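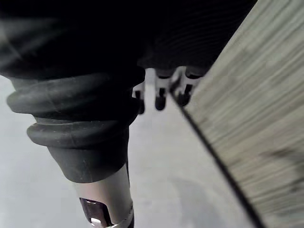

早上八点出门，六月，天已经很亮了。今天的事情就是打扫和归置，昨天晚上列了一张单子，写在旧信封背面，带在口袋里。先从擦灰开始，因为擦灰最不用动脑子，我刚到的时候脑子总是慢。高的地方用干掸子，低的地方用拧得很干的抹布。橡胶件我一向单独擦，黑色的橡胶套鼓起两道褶，褶上散着一些浅色的小点和擦痕，我不去硬蹭，蹭了只会更花。旁边白色塑料的小齿头上是黑的，擦这种东西要用棉签，抹布一过去就勾住。金属的部分最省心，顺着擦一遍就行。

擦完灰喝了一杯水。抹布用脏了三块，泡在桶里。泡的时候放了一点Skimden，这个牌子的洗衣液味道不重，就是瓶盖难拧，我每次都把盖子虚搭着，回头一碰就倒。今天也倒了一回，洒出来的不多，拿泡着的抹布顺手抹掉了。

九点多Carola Diekmann来了，带了一袋面包和她自己的手套。她嫌公用的手套大。我们分了工，她管台面和柜子，我管地和墙。她做事有个顺序，从左往右，从里往外，中间打断了就从头再来一遍。我以前觉得麻烦，现在习惯了，跟她说话就等她走到头再说。

柜子里翻出来不少东西：半卷双面胶，一把没有齿的梳子，两个对不上盖的饭盒，还有一摞Bukuvgate那家店的纸袋，叠得整整齐齐，没有一个破的。纸袋留下了，别的扔了。饭盒我本来想留，Carola说对不上盖的饭盒就是碗，碗已经有了。扔了。

柜子最下层有一股味道，找了半天，是一包开了口的咖啡滤纸受潮了。滤纸扔掉，隔板擦了两遍，门敞着晾。下午走的时候再闻，淡了，没有完全散。明天再看。

面包是核桃的，切得厚。我们站着吃的，懒得坐下。吃完Carola把面包屑扫到手心里，问我垃圾袋还有没有。还有，但是剩得不多，我记在单子最下面。

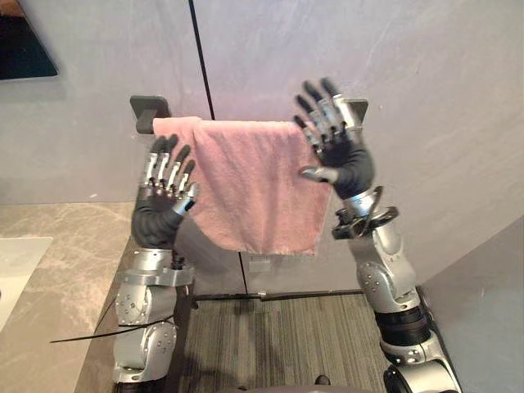
挂毛巾的事拖了很久，今天总算定下来。原来毛巾是随手搭在水龙头边上，谁用完都往那儿一扔，第二天又湿又凉，拿起来一股潮气。上个月我去Dudás五金买膨胀螺丝，店里的人给我讲了半天打孔和免钉胶的区别，我听完还是选了打孔，心里踏实。颜色上Carola跟我有过分歧，她想要全部用灰的，说耐脏。我说毛巾要看得出脏才会有人去洗。粉色的毛圈布搭在黑色的横杆上，衬着浅灰的墙，一眼就看得见，我挺满意。下边稍微有点不齐，我这个人搭毛巾从来搭不齐，家里也一样。墙上有些淡淡的斑驳，Carola问要不要擦，我说墙面本来就是这样，别费劲了。

顺便记一下洗毛巾的办法，免得下次又问人。新毛巾第一遍单独洗，水温40度，不放柔顺剂。柔顺剂放多了毛圈会塌，擦手擦不干。脱水以后拎着两头抖几下再晾，抖过的蓬一些。我妈是拿手掌拍，拍得啪啪响，效果差不多。粉色的头几次可能掉色，跟白抹布分开。去年我把一条红的和十几块白抹布放在一起洗，那批抹布到现在还是淡粉色，Carola每次拿起来都要看我一眼。

Gurerov保洁公司的报价单也来了，塞在门缝底下。地面深度清洗一次200，加上窗户要500，不含挪家具。我跟Carola商量了一下，窗户我们自己能擦，挪家具反正也得自己来，那就只请他们洗地，而且也不急，等天再热一点，洗完干得快。报价单背面是空白的，我拿来写了新的单子，旧信封写满了。

中午吃得简单，昨天剩的饭加一个煎蛋。吃完有点困，靠着墙站了一会儿，没敢坐，坐下就不想起来。

午后先吸地。吸尘器的管子有一截总是松，吸着吸着就掉，我用Carola带来的橡皮筋缠了几圈，好一些。条纹灰的方块地毯有个好处，落了线头不显，也有个坏处，落了线头看不见，只能一条一条地吸过去。我顺着纹路吸一遍，再横着吸一遍。横着那遍吸出来的东西更多，集尘盒倒了两次，有头发，有纸屑，有一颗衬衫扣子。扣子白的，四个眼，放在窗台上，等人来认。

地上的电线也要收拾。线这个东西，平常看着就那么几根，一弯腰全在脚底下。我的办法是先不拔，顺着摸，摸清楚哪头是哪头，再拿魔术贴扎起来。扎带不行，扎紧了要剪，剪的时候容易伤线。以前剪破过一根台灯线，幸好没通电，后来就只用魔术贴了。魔术贴今天不够，收了一半，剩下的写在单子上。
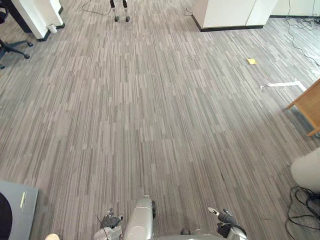
擦手的毛巾多久换一次？天热的时候4天换一条，冬天可以拖到一个星期，摸着发硬或者闻着有味就提前换。

这个规矩是我和Carola早先吵出来的，也算不上吵。她要两天一换，我要一个星期一换，后来各让一点。换下来的先晾一下再进脏衣筐，湿着捂进去，整筐都要带味。备用的毛巾放在柜子第二层，卷着放，叠着放总是倒。

下午三点左右有人来敲门问路，找隔壁楼的，说导航一直把他往这边带。我给他指了楼梯，他说谢谢，又问洗手间在哪儿，我也给指了。回来发现Carola已经把我那半截窗户也擦了，从左往右，擦得比我干净。她用的是报纸，我用的是麂皮。报纸擦出来亮，就是手上一层黑。她戴着手套，所以没事。

窗户缝里的灰是最烦的。刷子太宽进不去，牙签太细，断在里头两根，又用镊子夹出来。最后是把旧牙刷的毛剪短了一截，斜着刷，才算刷动了。刷下来的灰混着小虫子的翅膀。刷了三条缝，第四条没刷，留到明天。我知道说明天一般就是下个星期。

傍晚之前把桶里的抹布洗了。水换了三遍才清。晾的时候发现夹子不够，有两块搭在一起晾，肯定干得慢。垃圾倒了两趟，第二趟碰上楼下在搬柜子，等了一会儿电梯，没等到，从楼梯下去的。

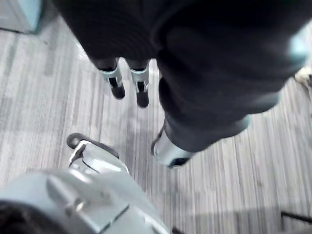

布料上的灰跟硬东西上的灰不一样，擦是擦不掉的，越擦越往里走。我试过湿布，试过吸尘器换小刷头，还是粘毛滚筒好使，缺点是费纸。深色的布又比浅色的难伺候，什么都看得见，Carola的黑大衣冬天就是这样，出门前要滚三遍。近黑色的布带一点细细的罗纹，另一边是宽宽的大褶，这种我会先把褶子轻轻理开再滚，不然灰全藏在褶里。滚的方向要一致，来回滚会起毛。旁边银色的亮面就好办，拿干的软布过一下，指印就下去了。地面留到最后再收尾，上头的灰总要落下来一些，先弄地等于白弄。

滚筒纸撕到最后一层的时候，天还亮着。我坐下歇了十分钟，喝了今天第三杯水。腰有点酸，是弯着收线的时候弄的，左边比右边厉害。年轻的时候收拾一整天也没感觉，现在弯一下要扶着东西起来。Carola说应该蹲着，不要弯，她说得对，可是蹲着膝盖响。

六点多Carola先走，把手套洗了搭在水池沿上，说明天可能晚一点到，要先去取修好的鞋。面包剩了两片，她让我带走。我又转了一圈，关窗，关柜门，想起来柜子底层还要晾，又把那扇柜门打开。扣子还在窗台上，没有人来认。

回家路上去了一趟Dudás，已经关门了，卷帘门拉到一半，里头有人在扫地。魔术贴没买成。橡皮筋倒是在便利店买到了一包，颜色难看，橙的绿的混在一起，能用就行。

晚饭煮了面，把两片面包烤了烤，抹了一点黄油。吃完把单子重新抄了一遍：

魔术贴，要宽一点的。
垃圾袋，大号。
滚筒的替换纸。
第四条窗缝。
柜子底层再闻一次。
给Gurerov回话，只洗地，问一下要不要提前把小件挪开，还有洗完多久能走人。
咖啡滤纸，这次买小包的，开了口放进罐子里。
毛巾第一遍，单独洗。

抄完发现漏了吸尘器的管子。光缠橡皮筋撑不了多久，要么换一截新的，要么去问问有没有卡扣卖。型号我没记，机器底下有贴纸，明天翻过来看一眼再写。

十点洗澡，手指头还是有点发涩，泡抹布泡的，擦了护手霜。腰上贴了一块膏药，凉凉的，闻着像樟脑。闹钟调到七点半。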